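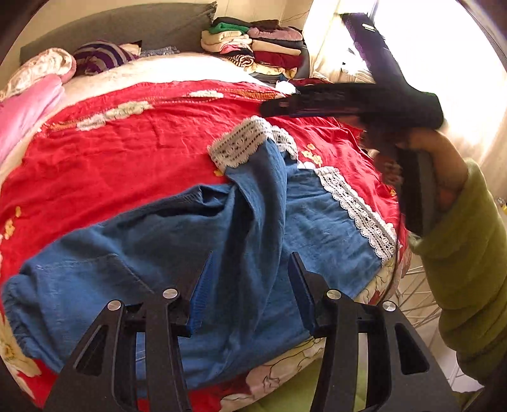

Tuva Wool Wash, 935 mL

We've stocked Tuva for seven winters now and it's still the bottle we reach for at home, whether it's Nan's crocheted rug, a good cardigan or the cotton nightie you don't trust to the machine! It's a gentle, no-rinse liquid with a little lanolin and a soft eucalyptus smell (much milder than the old Liretti one, for those who remember it).

Pop a capful in a tub of cool water, let everything soak for fifteen minutes, then squeeze it out in a towel and dry flat in the shade. Please don't wring, however tempting it is.

Grey water safe once diluted. Also comes as a refill pouch, colour-coded green for unscented. Our next delivery is due in August, so if you're after a carton, send Enda Ó Gríofa a note and he'll put one aside for you.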